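Progress report: Mundach tasting room and counter, Lineck Street

Hi Rosaura,

You asked for something you could forward to the rest of the Mundach people without having to translate it first, so I've kept the drawings talk to a minimum and put the money near the end. Wilson Taipe has read this through and fixed my spelling of the tile names.

Where we are

Demolition is finished and the old drop ceiling is gone. I'm so happy about this one! We always hoped there was some height up there, and there is — the original beams run the full depth of the room, and apart from one that a plumber notched years ago, they're in good shape. The engineer wants a steel plate on the notched one. We're going to leave the plate exposed and paint it the same dark red as the window frames, and I think it'll look like we meant it all along.

The front wall is framed and the new opening onto the sidewalk is cut. This is the folding window we fought over back in the spring (you wanted it wider, the city wanted it narrower, and we landed pretty much where Wilson had drawn it in the first place, which he has mentioned). The sill sits at bar height so people can lean on it from either side. I stood out there on Wednesday with a coffee and it already feels friendly, even with plastic sheeting flapping around my head.

Electrical rough-in passed. Plumbing rough-in passed on the second visit, after we moved the floor drain behind the bar over to where the inspector wanted it. That means the bar front shifts a little toward the door, and we lose one stool. I know you were attached to that stool. We got it back on the other side by shortening the coat rail, so the total hasn't changed.

The bar

You'll remember we had two directions, the long straight bar and the one with the bend in it. We built both out of cardboard and tape, right on the slab, and had your floor staff walk through a pretend Friday night. The bent one won by a mile. With the straight bar, whoever was pouring kept getting trapped at the far end behind whoever was washing glasses. The bend opens up a spot where two people can pass, and it also gives you a corner where a party of five can sit and see each other, something a straight bar never does.

Quispe has the millwork. Their shop drawings came back clean except for the foot rail, where the brackets landed right in the middle of people's shins. They're redoing that sheet now. The top will be the end-grain maple you picked, finished with oil, and yes, it will mark. I'd like everyone who gets this report to hear that from me early. Rings and scratches are part of the deal with that finish, and your staff can sand and re-oil a section in a morning before you open.

Lighting

Clisora sent the sample pendants and I'm of two minds. The glass is lovely and the light on the tables is warm, but the cord grip at the top is chunkier than it looked on the sheet, and from the mezzanine you'd be looking straight down at it. I've asked if they'll do it in brass or at least a smaller part. If they say no, I'd still go with them for the main room and use something plainer over the stairs.

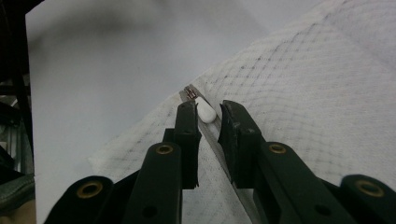 The wall lights are a much easier story. They're in, they're in the storeroom, and they dim all the way down without buzzing. Wilson ran them off the actual dimmer we're buying and sat there in the dark with them longer than he needed to.

Money

We're still inside the budget, with a couple of bumps. The steel plate and the engineer's extra visit came to $3000, out of contingency. Moving the drain added $1000, also out of contingency. On the other side, the brick behind the old paneling is good enough to clean and keep, so the plaster for that wall comes off the list. I'm holding that saving until the pendants are settled, and then I'd love to talk to you about putting it toward better stools. The ones in the current schedule are fine, but people are going to sit on them for hours, and fine wears off pretty fast.

What slipped

The floor tile. It was supposed to be here already and the supplier now says August. We can work around it by doing the restrooms and the back hall first with the tile we do have, and Quispe is okay with setting the bar base before the main floor goes down as long as we give them a level line. I've drawn it up both ways.

What I need from you

A yes or no on the dark red for the window frames, please. The painter has 20 feet of primed trim leaning against the wall and would like it gone.

Also the sign. The bracket has to be ordered before the front gets its final coat, and I can't size it until I know if it's the round one or the long one. I like the round one. Wilson likes the long one. You're the tiebreaker, and we've both promised to be good about it.

Come by any morning before ten, when the saws start up. Wear real shoes.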